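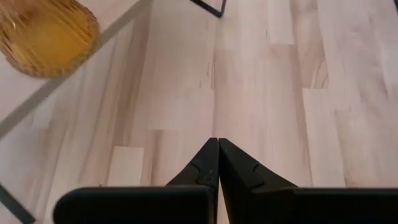 工作日志 2023-02-14 靛蓝还原缸,第二轮

先把上回没写完的补上。十月那缸靛蓝最后还是倒掉了,我心疼了好几天。Benedita Calado来看过,用玻璃棒挑了一点缸液对着窗户看,说颜色发灰,底下沉的石灰太厚,多半是果糖放少了,还原没跟上。我当时嘴硬,说是天冷。现在翻配方看,她说得对,果糖那一栏我抄漏了一行,唉。

这回老老实实重来。

靛蓝粉还是Arruda那家的,上次剩的半罐,密封得挺好,没结块。石灰换了Skolov的,细一些,筛的时候飞得到处都是,口罩一定要戴!果糖是Tresex的小包装,一包用不完,剩下的我夹了夹子放在干料柜第二层,谁用谁记得再夹回去。

称量:靛蓝粉45克,石灰90克,果糖135克,还是一比二比三的老比例。靛蓝先加温水和几颗玻璃珠在瓶子里摇,摇到看不见干粉为止。我摇了11分钟,胳膊酸得不行,中间还接了个电话,把瓶子夹在胳肢窝底下继续晃,差点漏一身。

然后是热水进缸,先果糖,化开,再下靛蓝,最后石灰一勺一勺慢慢撒。别一次倒,上回就是图省事一次倒的,底下结了一坨,捞都捞不起来。搅的时候贴着缸壁一个方向转,转出个漩涡再收到中间,尽量少带气进去。盖盖子,等。

等的时候去处理布。棉布这批一共337克干重,昨晚已经用纯碱煮过一遍,煮出来的水黄得像浓茶,吓我一跳,这布看着挺白的呀。又煮了一遍才清。麻的那块另外称的,229克,没跟棉布一起煮,麻比较硬,我想多泡一夜再说。

扎法这次试了三种:叠三角夹木片的,捏起来缝平针的,还有一块什么都没扎,专门拿来看底色匀不匀。缝的那块最费功夫,线还断了两次。线是Zimico的涤纶线,按理说不该断,估计是我抽得太狠。下回改双股。
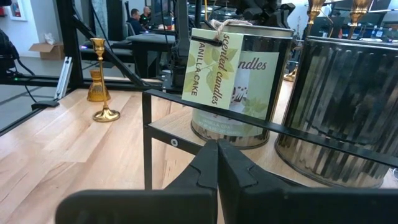

染色记录/缸况与浸染

开盖的时候缸面起了一层铜色的膜,中间有蓝色泡沫,拨开看底下的液是黄绿色的,有点像淡啤酒。闻着是那种甜甜的、带点土腥的味儿,跟十月那缸完全两样。高兴!立刻给Benedita发了消息,她回了个“pH呢”,好吧,去测。试纸偏到深色那头,读数大概在11上下的位置我不敢写死,试纸受潮了,颜色糊。得买新的。

(补:上面那句不算数,新试纸到了再测一次,别拿这个当依据。)

浸染步骤照旧:布先在清水里泡透,挤掉水,从缸边慢慢滑进去,别让它碰到底下的沉渣。每次五分钟,拎出来的时候贴着液面挤,不要举高了滴,滴下去全是气泡。出缸的一瞬间是绿的,晾开来一会儿工夫就从边上开始转蓝,看多少次都看不腻。

没扎的那块浸了四次,颜色到中蓝,匀,只有一个角偏浅,是我捏着的地方,下次换着角捏。木片那块浸了六次,边缘很利落,白的地方真白,比我预想的好太多。缝的那块还没拆,留着等干透,我忍住了没偷看。

麻布今天没下。缸用到后面液色有点转绿,泡沫也变少了,我加了一小勺果糖,轻轻搅过,盖上让它歇着,明早再看。要是早上膜没回来,先别急着加料,把缸温热一热再等半天,这是Benedita反复交代的,十月那次我就是慌了乱加,越加越乱。

还要做的:
试纸买新的,买带密封罐的那种。
麻布煮练,纯碱用量查一下旧本子。
染好的布先晾透再过醋水,醋不多了。
橡胶手套左手那只指尖有个小洞,我中指现在是蓝的,洗了三遍还是蓝的,晚上还要出去吃饭呢。

缝的那块明天下午拆,想看的自己过来。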